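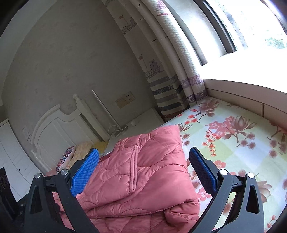

Natsumi Sekiguchi wrote to me that layers are overrated, and that a beginner should crop, fix the contrast and get out. I love her email, but no! I opened Testomeck last October to brighten one dull photo (that was the whole plan) and flattened everything before saving. Two days later I wanted softer shadows and had to start over. Now I keep every change on its own layer, even the silly ones, and my files are huge and I don't care. Trosari hides its layers panel behind a tiny arrow, and I think that's a real shame.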